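**Short menu or long menu for a small lunch place?**

**lentil_and_leek** · January 2021

Good evening to all. I have been reading this board for a long time but I did not write before, so please excuse my formal style.

My wife and I run a lunch restaurant in Stestov. The place is called Kombo, and maybe one or two of you stopped there on the road to Skokance. Until October we had a long menu: soups, schnitzel, pasta, two kinds of fish, pancakes, salads, and a children's page. At the moment we sell only takeout through the window, and for this we cut everything down to 15 dishes. My question is if we should stay with the short menu when guests can sit inside again.

The reasons for the short menu are easy to see. We throw away much less. The fish was always a problem, because we had to order it on Monday and it was sold on Thursday or it was not sold. Also the kitchen is narrow and we are four people in it, and with the short menu we do not walk into each other so much.

The reasons against it are my regular guests. They ask for the pasta every day. One lady asked me through the window if we are closing soon, since the list became so short.

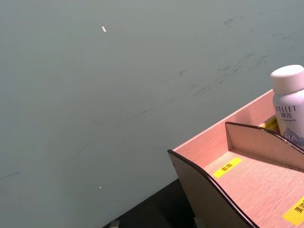

My wife has a different idea, and I should present it fairly. She wants to keep the short list as a printed card and write one or two changing dishes on a board, so that the pasta can come back on some days. I am afraid that a board dish will become the only dish people want, and then we have the long menu again but without a proper plan for it.

What would you do? I am thankful for every opinion, also from people who only eat in restaurants and do not own one.

---

**SourRye**

Stay short. I worked in a kitchen with a menu like a phone book and everything on it was average, and the freezer was full of things I was ashamed of. When I see a long menu in a small place I already know that the fish is frozen.

Your wife is right about the board, by the way.

---

**millstone_b**

I don't agree with SourRye that a long menu means a bad kitchen. It depends on how the dishes are built. If the same braised beef goes with dumplings, with noodles and in a pie, this is three lines on the menu and one pot on the stove. In the place where I cooked we had many lines but the preparation list fit on one page. The guest sees a choice and the cook sees one pot.

So before you cut the menu for good, I would write every dish on paper and under it every component. Then cross out the dish which has the most components that appear nowhere else. I am quite sure it will be the fish, but maybe it will be the pancakes.

---

**lentil_and_leek**

Thank you both. I did the paper exercise of millstone_b this afternoon — it took longer than I thought — and the result is a little embarrassing for me. The fish is bad, as you said. But the worst is my own mushroom tart, which needs a dough, a cream and a cheese that we use for nothing else. I will not tell this to my wife today.

The pasta is in fact very cheap to keep. The tomato sauce is already the base for one of the soups.

---

**window_seat**

Only a guest here, not a cook. I live near Skokance and I have eaten at Kombo several times. Please do not remove the mushroom tart.

About the menu length, I think owners believe that we guests read the menu. I don't. I go in with the wish for one thing, I look if it is there, and I close the card. If you take away my one thing, I feel it very strongly, and if you take away ten others I don't notice. So you should find out which are the "one things". The old lady and her question about closing, I would not worry so much about this. She would ask also if you changed the curtains.

---

**SourRye**

With respect, this is exactly how menus get to be like a phone book. Everybody has a "one thing" and every guest must be happy. You have to disappoint some people. A place in a town with roughly 2000 residents cannot cook for all of them.

---

**window_seat**

In a small town you also cannot lose many of them.

---

**lentil_and_leek**

Please don't quarrel, both remarks are useful for me.

I have looked at the sales. We use Fivport for the register, and it can print a list by dish, only I never used this function. The schnitzel is first, as expected, and the lentil soup is second. The tart is somewhere in the middle, so window_seat is not alone with it. The trout is at the bottom together with the cold plate. The children's page sells well, but it is nearly all pancakes, so it could be one line.

There is one more question I forgot in my first message. With the short menu we made the portions larger, the soup is now sold as a main dish with bread. Before it was a small cup. Now we sell it in a bigger container, and I put in 300 grams of vegetables and lentils before the broth. Many people buy only this and nothing else. Is this good or bad? The bill per guest is lower, but the soup costs me little and it is ready in a moment.

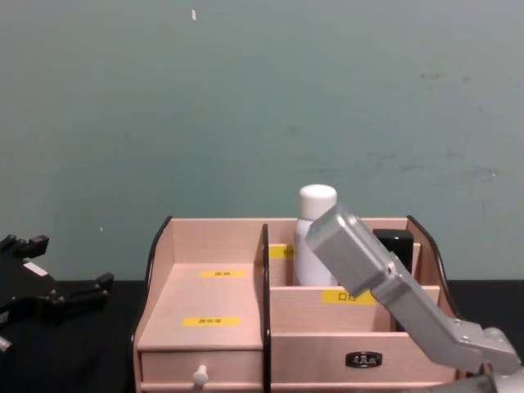

**pantrymouse**

A soup as a main dish is good as long as you charge for a main dish. Many places make the portion bigger and then they are too shy about the price. Put the small cup back on the menu as a starter when you have tables again, with a clear difference in price, and let people decide. Somebody who sits down will take the cup and the schnitzel. Somebody who has half an hour for lunch will take the large one with bread.

I would also be careful with the sales list from Fivport or any other register. It shows what was sold, but it does not show when you ran out. If the tart is finished every day before one o'clock, it looks like a middle dish and maybe it is a strong dish. Do you write down when something is sold out?

---

**lentil_and_leek**

No, we don't. We only wipe it off the board at the window. I will start a notebook for it on Monday.

And yes, now that you ask, the tart is often finished early, because we bake only one tray.

---

**millstone_b**

Then bake two trays for a couple of weeks before you decide anything. And try the tart with the cheese you already buy for the schnitzel garnish or for the pasta. Perhaps the special cheese is not so necessary.

---

**SourRye**

I change my opinion a little. Keep the tart, drop the trout and the cold plate, pancakes as one line, pasta on the board. This is still a short menu. But if I come through Stestov in summer and there is a pizza on it, I will say something.

---

**window_seat**

The special cheese is necessary.

---

**lentil_and_leek**

No pizza, we don't have the oven. I have shown the thread to my wife and she is satisfied with the part about the board. About the cheese we will make a test with both kinds, one tray each, and I will write here which one was finished first. Does anybody have experience with printing the cards on ordinary paper and changing them each week? The laminated ones were expensive and I have a whole box with the trout on them.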